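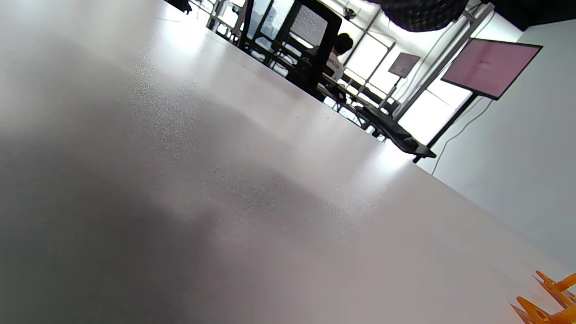 The large white table in the shared workroom at Mudgway.

1 December 2018

The shared workroom at Mudgway has a new layout for tube sorting, and the large white table is now the main work surface for all rack handling. The change was agreed in April and took effect this week. It moves sorting off the dark desks along the window side and onto a single table that can be reached from more than one direction.

Josphat Rashidi, who runs the room for Terotia, said the old arrangement put racks and keyboards on the same desk. "People were moving a keyboard to set down a rack, then moving the rack to get back to the keyboard," he said. "The two jobs are now on separate furniture." The desks remain in place for computer work and record entry.

The table was chosen from two that Terotia already had in storage. The other was narrower and had square corners. The one now in use has a pale, finely speckled top with a matte finish. The speckle does a fair job of hiding small marks but makes it harder to spot dust when the light is low. Daylight from the windows reflects off part of the surface, and users have been asked to check the top from a low angle before they start, as well as from directly above.

The working rules are short. Racks are set down flat and kept together. The rest of the top stays clear. Gloves are worn for all handling, and tubes are kept capped until they leave the table. A tube that is lifted goes back into a hole before the next one is picked up.

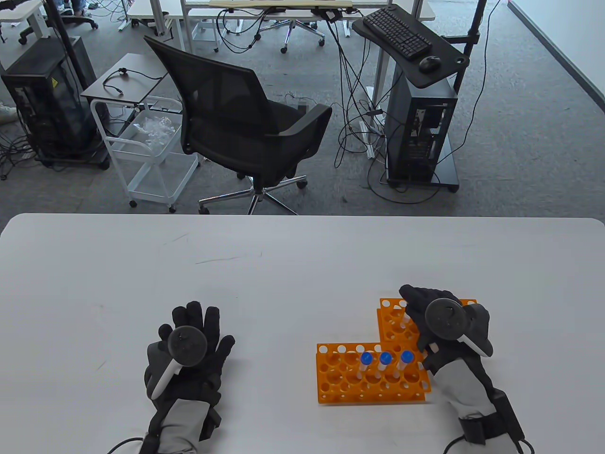

Racks may be placed side by side with their edges touching. Rashidi said this was tested against leaving a gap between them. With a gap, a rack tended to slide when a tube was pressed in from one side. With the edges together, the second rack acts as a stop. The limit is 4 racks on the table at once, and any more than that go back on the shelf until there is room.

Caps are color coded at intake. Blue is used for the current batch, which is listed in the Istinari log under 3123. The number covers the batch as a whole and is not written on individual tubes. Tayla Maihi, who keeps the log, said entries will now be made after each rack is finished instead of at the end of the day. She expects this to add a few minutes per rack and to cut the time spent tracing tubes that were logged in the wrong position.

"Most of our errors were position errors," Maihi said. "The tube was fine and the label was fine - it was written down one hole over."

Surface wear is being tracked as well. The top has some scratches, including a long thin one toward the far edge. None is deep enough to catch a rack, according to Rashidi, and no repair is planned. Users are asked to lift racks when moving them and to report any new mark that can be felt with a gloved finger. Abrasive pads are not to be used on the finish. A damp cloth followed by a dry one is the approved method, once before work and once after.

Seating is unchanged. The black mesh-backed office chairs stay in the room, but sorting is to be done with the chair pulled well back from the table or with no chair at all.
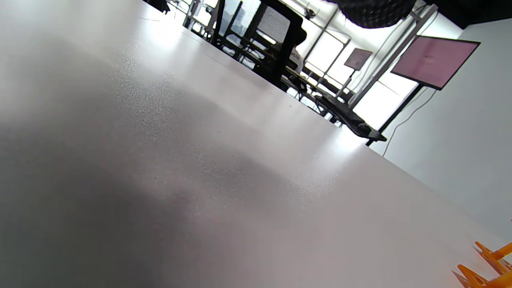 Pralport, which shares the building and books the room on some afternoons, has agreed to the same rules. Its staff will bring their own racks and remove them at the end of each booking. Items left on the table after a booking will be moved to the shelf by the door and held there for 3 working days.

Blinds for the window side are under review. Rashidi said glare on the table is the most common complaint so far, mainly from people trying to read tube labels against the bright part of the top. Turning the table was tried and moved the bright strip without removing it. Two blind samples are on order, and a decision will follow once both have been hung and tried in morning light.

Booking requests for the room go to Maihi at the Mudgway office.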